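Subject: Re: [folding-cell] Neston jeans job, gripper not letting go
From: Keith Treloar
To: folding-cell list
Date: 2026-06-01

Terence, comments under your bits. Same station, same elastic-waist jeans, arm down on the corner of the waistband:
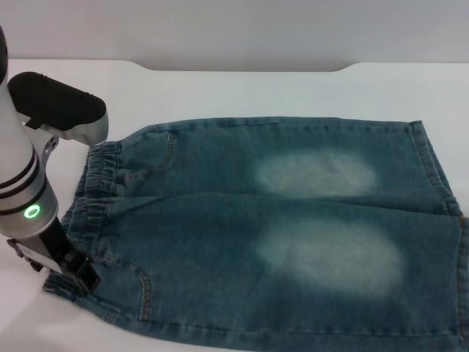

1. What you wrote, and why I don't buy it

Terence Cropper wrote:
> We had 413 cycles on the denim before the arm dragged a pair off
> the table. The gripper had been told to open and the log says it
> did open. Drurel support think the elastic waistband caught on the
> finger and that it is a one-off. They suggest we raise the opening
> width and carry on. Barrett is happy with that if the list is.

The list is not, or this part of it isn't. "The log says it did open" means the controller sent an open command and ticked its own box. Ursina went through the settings in January and found that the finger position is only read back at the start of a job. So we have a record of what we asked for and no record of what we got. I said at the time that would bite us.

As for the one-off, Gercombe had the same thing on joggers last winter and were told it was the drawstring. Now it's the elastic. I'd like to know which garment we could put on that table that wouldn't get the blame.

I'll grant that a gathered waistband is awkward stuff. It has ridges, it stretches, and if you pinch it at the corner it can pull back on the finger. That might well be the cause. But I'd want to see it happen on purpose before I agreed to it.

2. The bit that bothers me more

> Chia-hao put his hand in to free the jeans and the arm moved a
> short way towards the park position. No contact. He pressed the
> stop and it stopped.

This is one line near the bottom of your message and it should have been the first. Why did the arm move with the gate open? Either the gate switch didn't trip or the park move is allowed to ignore it. Both are bad, and a wider gripper opening fixes neither.

Also, please can we stop reading the light on the arm as "safe to reach in". I have heard three people say it on shift. The Clegg handbook doesn't say that anywhere I can find.

3. What I'd ask for

— Cell stays off for garments until somebody has tested the gate switch with the arm in a park move.
— Finger position read back on every release, and the job halts if it doesn't match.
— 200 releases on that same waistband, pinched at the corner, with someone writing down each one. If Drurel are right about the elastic we should see it.
— Chia-hao writes his own account. Two paragraphs is plenty.

Barrett, I know there are more than 2000 pairs waiting at Neston. They can be folded by hand, as they were before.

Terence, can you send me the raw log, the whole of it? The extract stops just before the park move.

Keith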